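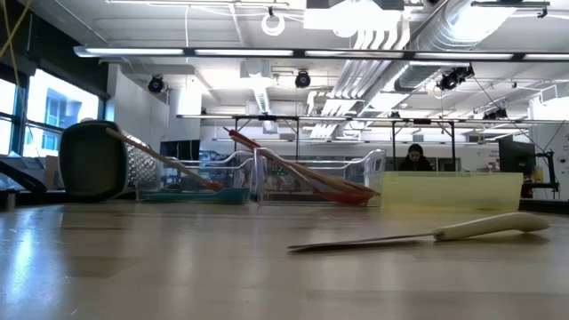

Pelletier Home Cooks Club - Kitchen Talk board

Wooden handles: oil them or leave them alone?

ondar_baker
Hi all! I've been oiling my wooden spatula handles every January for years (mineral oil, a good long soak overnight, then a rub with an old towel) and my sister-in-law says I'm wasting my time. Am I?

plumjam588
Not a waste at all, dear! But overnight is too much - 2 thin coats and they're lovely.

crumbs85
I'll have to disagree with you both, very fondly. I've never oiled one in my life. Wash, dry, done, and mine are fine.
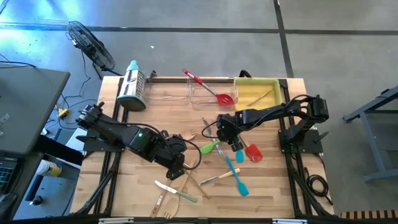

Re: what about the silicone heads?

plumjam588
Pull them off if they come off, and let everything dry apart overnight. Mine got musty inside once, ugh!

ondar_baker
Oh, I never thought of that - going to check mine after supper. Still oiling, though, sorry crumbs!

Last updated: January, 3:85 posts in this board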